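**Eseck Long Sofa, patterned**

Long upholstered sofa from the Eseck seating line. The cover is a black-and-white fabric with scalloped, wave-like motifs on a black ground. Base and frame are finished in bright orange. Loose rectangular cushions are supplied in the same orange and sold singly under the name Rimum.

Rated load is 346 kg, evenly distributed. Shipping volume is 1193 liters in one carton – check door and stair clearance before ordering. Feet are fitted at the factory and need no tools.
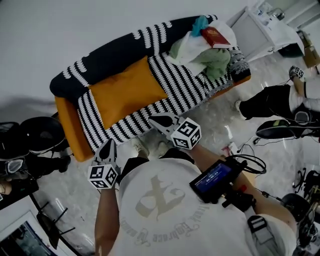
Cover fabric is Briem weave, tested to over 2000 rub cycles with no visible pilling. Vacuum with a soft brush head. Spot clean with cold water and a neutral soap; do not bleach or tumble dry. Wipe the orange parts with a damp cloth and dry at once.

On marble, tile or other polished floors, order the Fena glide set. The glides press on by hand and should be checked every March – grit under a worn glide will scratch stone.

Replacement covers: same pattern only, minimum order one.
Cushion fill: 400 g polyester fiber.
Lead time: six weeks.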